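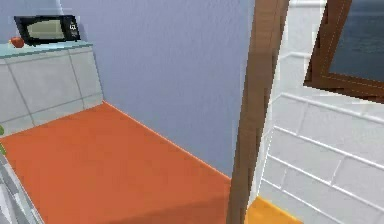 *Microwave on a kitchen counter (computer rendering)*

**Progress report to the Lanau Fund**
**Community kitchens and road closure notices, Prarnard district**
Oct 15, 2022

The grant pays for two pieces of work: meals at the neighborhood kitchens in Prarnard, and a notice service that tells residents and drivers when a march or a road block is planned. This report covers the period since our August update.

**Meals**

The kitchens served 1212 meals in the period. The target in the grant agreement was 2000. Most of the gap comes from the Lehtinen Street site, which stayed closed while the gas line was being inspected. It is open again on its old schedule, with lunch on weekdays and a bag of dry goods to take home on the last weekday of the month.

Food prices rose faster than we planned for. We moved money from the printing line to the food line, within the limit the agreement allows, and have cut meat to one meal a week. Cooking oil is the item we have the most trouble getting at the old price. The wholesaler will hold a price only if we pay on delivery, so we are asking for the next payment to be released at the start of the period and not at the end.

**Road closure notices**

We sent notices for 14 planned actions. Each one gives the streets affected, the start time announced by the organizers, the bus lines that will be rerouted, and whether an emergency lane is expected to stay open. Notices go out by text message the evening before and are posted at the kitchens and at the bus depot.

In 2 cases the notice was wrong. One march over food aid payments started at the rail crossing instead of the north bridge, and our message had sent people toward the crossing. The other was called off late at night after a meeting with the labor ministry, and we did not send a correction until the morning buses were already running. We have changed the procedure. A second staff member now calls the organizers before first light, and a correction goes out even if the change is small.

The text messages are sent through Evo. The service worked without interruption. The contract runs out at the end of the year, and we have asked for a quote on the same terms.

We do not take a position on the demands of any group whose action we list. Two neighborhood groups asked us to add their statements to the notices. We declined and gave them the address of the district bulletin.

**Spending**

Spending on staff and rent is on budget. Food is over and printing is under, as explained earlier. The full table and the receipts were sent separately.

**Next period**

- Bring Lehtinen Street back to its full number of meals
- Sign the new text message contract
- Add the hospital route to the standard notice
- Agree with the bus depot on one contact for late changes

**Decision needed from the Fund**

Please confirm whether the next payment can be made at the start of the period. The wholesaler needs an answer before we place the next oil and rice order.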